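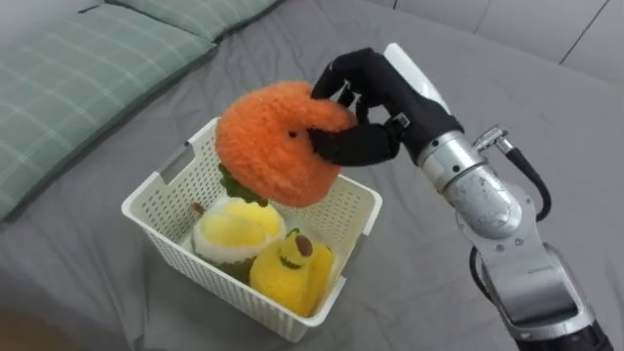

A fuzzy orange plush fruit and a white storage basket on grey bedding

Demar moves into the old Van Wyk building
January 2018

Well, it's happening! Demar, the bedding and household shop that has been squashed into the bottom end of Trokow Lane for 18 years, is moving across the road into the old Van Wyk building. I've been hearing rumours since last May and had more or less given up on them, but there's a notice in the window now and I've had a good natter with the people behind the till, so I'm happy to call it official.

If you've ever tried to get a pushchair round the duvet aisle you'll know why they're going. The present shop is lovely but it's tiny, and you can't look at the towels if anybody else is looking at the towels. The new place has 3 floors (they're only using two to start with, the top one needs work on the ceiling) and proper big windows at the front, so you'll be able to see what colour a thing is without carrying it out on to the pavement first. I once bought a navy sheet in there that was black. My own fault, I was in a hurry.

The Van Wyk building went up in 1836 as a corn merchant's, and most of us remember it as the furniture place with the clock that was always wrong. It has been shut for ages and I was dreading flats. The clock is staying, by the way. I asked. They haven't decided whether to have it mended.

Now, the bit most of you will want to know. The old shop closes on the last Saturday of this month, and until then there's a clear-out sale so they've got less to carry over the road. Single and double sheets are half price, plain pillowcases too, and there's a table of odd ones by the door where the packets have been opened or the matching set has sold out. I came away with two pillowcases and a bath mat I had no plans to buy. Storage bits, laundry bags and a few children's things are in the sale as well, though the children's shelf was already looking thin when I got there. Curtains aren't included, nor is anything ordered in specially.

I did ask what people are buying at the moment and the answer was grey, grey and more grey,
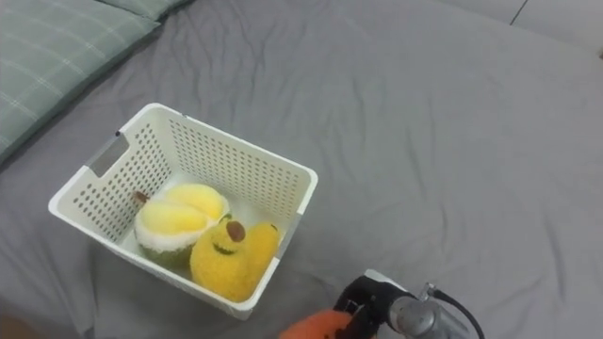 with green coming up behind it, mostly in checks. White still sells to the guest houses but hardly anyone takes it home. Apparently there was a time when they couldn't shift a grey sheet for love nor money, and peach was the big thing. I had peach. I had peach curtains as well, with a frill, and I won't hear a word against them.

Parking will be a bit different. There's none outside the Van Wyk building, so it's the market car park or a walk, but the Uveo minibus stops almost at the door on its way up to the surgery and that will be a real help for anyone lugging a duvet. The side entrance on the yard is level, with no step, and that's the one to use with a wheelchair or a pram. The front still has its two stone steps and they aren't allowed to touch those.

The planning notice drew a fair bit of interest, too. A petition in favour of keeping a shop on the ground floor got 461 signatures last year (mine is on the first page, in green biro) and I do think it made a difference, whatever anyone says.

No firm opening day yet. They're hoping for the middle of next month, but the floor has to be sanded and the electrics checked before a single shelf goes in. Vouchers and loyalty cards carry over, so don't throw yours away, and anything on order will be kept for you at the new address. The phone number stays the same.

What happens to the old shop I couldn't find out. Somebody in the queue said a bakery, somebody else said a vape shop, and the landlord hadn't rung me back when I sent this off. If I hear anything I'll put it in next time. Fingers crossed for the bakery!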